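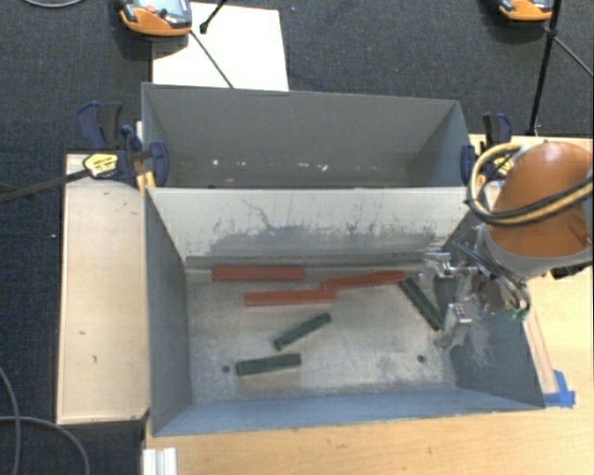
Red and green bars in an open metal bin, with a robot arm reaching in from the right. A second bin stands behind.

Humari landslide lake

The Humari landslide lake was a body of water that formed in the upper Benda valley when an earthquake brought down part of the mountainside above the Dasetti gorge and blocked the river. It is one of the most rewarding lakes of its kind to read about, partly because so many people watched it from its first hours, and partly because almost everything a landslide lake can do, this one did: it rose, leaked, stalled, rose again and at last cut its way out. A much smaller pool still lies behind what is left of the dam.

Setting

The Benda rises on high moorland and drops through a chain of narrow valleys before it reaches the plain at Thibodeau, the only large town on its course. Humari, the highest village, stands on a shelf of old river gravel well above the water. Below it the valley walls close in to form the Dasetti gorge, where beds of hard limestone rest on soft, slippery shale. The beds tilt towards the river, and this is about as bad an arrangement as a hillside can have. Shepherds had long known of cracks in the turf above the gorge, and the local name for the slope means "the leaning field".

The slide

The earthquake struck in April, before dawn, as the snow was melting and the ground was full of water. It was a moderate shock, and damage in Humari was mostly limited to chimneys and field walls. The slope above the gorge, though, gave way almost at once. A slab of limestone slid off along the shale, broke up as it fell and filled the gorge from side to side. The front of it ran a short distance up the far bank, where stripped tree trunks marked its reach for years afterwards.

People in the village heard the slide as a long roar, followed by something they found much stranger: the river going quiet. Downstream the bed emptied so fast that children in the lower hamlets were picking fish out of puddles by breakfast time.

Growth of the lake

Water backed up quickly behind the dam. It covered the meadows first, then the mill, then the lower road and its stone bridge. At its highest the lake was 180 metres across at the widest point and reached far enough upstream to drown the sheepfolds under the moor. Humari itself, on its shelf, stayed above the water throughout.

The level didn't climb evenly. Cold nights slowed the snowmelt and sometimes brought the rise to a halt. Seepage also began at the foot of the dam, clear at first and then cloudy, a sign that fine material was being washed out from inside. Marked poles were set along the shore and read through the day and night, and the readings make a wonderful record. You can follow the warm afternoons in them, and the rainstorm that pushed the lake up faster than at any time before.

Evacuation and the spillway

The danger lay downstream. If the dam failed all at once, the gorge would send a wall of water and boulders towards the plain, and 2,554 people were moved out of the riverside quarters of Thibodeau and the hamlets above it. Many stayed with relatives, others in schools and barns on higher ground.

Meanwhile a channel was dug across the lowest part of the dam, so that the lake would spill over sooner, at a lower level and with less water behind it. Up to 200 workers took turns at the digging, much of it by hand because the track could not bear heavy machines. Large limestone blocks kept turning up in the line of the cut, and the channel ended up with a pronounced kink that is easy to find on the ground today.

The lake reached the channel on the tenth day and began to pour through it. For several hours the flow was gentle. Then the water bit down into the broken shale, the sides fell in and the channel widened quickly. The flood that followed was large and very muddy, but it came as a swelling over an afternoon. It carried away two footbridges and spread gravel over the fields above Thibodeau, where it entered the riverside streets without bringing down any houses. No deaths were recorded.

Study

The geologist Chepkoech Mwaipopo mapped the remains of the dam and showed that it had two quite different halves: a western part of big, interlocked blocks, and an eastern part of crushed rock and shale, through which the river escaped. Her sections through the deposit are a delight to follow, with whole beds of limestone still lying in their proper order after travelling down the mountain. Brândușa Filip later gathered villagers' accounts of the lake, including the pole readings and a number of songs.

The site today

The remaining pool is 10 metres deep and noted for its green water and the drowned trees along its northern edge. In dry summers the parapet of the old bridge shows above the surface. A footpath runs from Humari over the western part of the dam, passing the kink in the channel, and continues down the gorge to the first of the rebuilt footbridges.

See also

Dasetti gorge
Landslide dam
Outburst flood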